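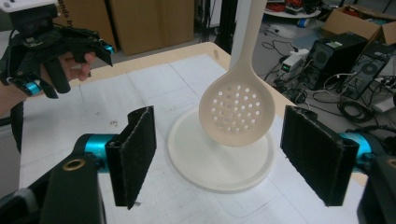 I'm looking for people who were part of the Antoniadis Street rent strike, or who grew up hearing about it at the dinner table. My name is Evangelia Tzanetos and I'm putting together an oral history of tenant and civil rights organizing in Jeverel. So far I have 14 interviews recorded and I'd love a lot more!

You don't have to have been a leader. If you made phone calls, watched somebody's kids during a march, or crossed the street to avoid the whole thing, I want to talk to you - really. People who were against the strike are welcome too.

We'd sit down for an hour or two at the Nirum Library, or I can come to you. Mornings are best for me, but I can do evenings through August. Everyone gets a copy of their recording and can ask me to take parts out before it goes in the library's collection.

I also need a paid transcriber for 4 months (the whole job pays $3,000). Spanish or Greek would be a big help. Nadège Vidal is handling that side, so send her a short note and something you've typed up.

Leave your name and number for either of us at the library's front desk and we'll call you back.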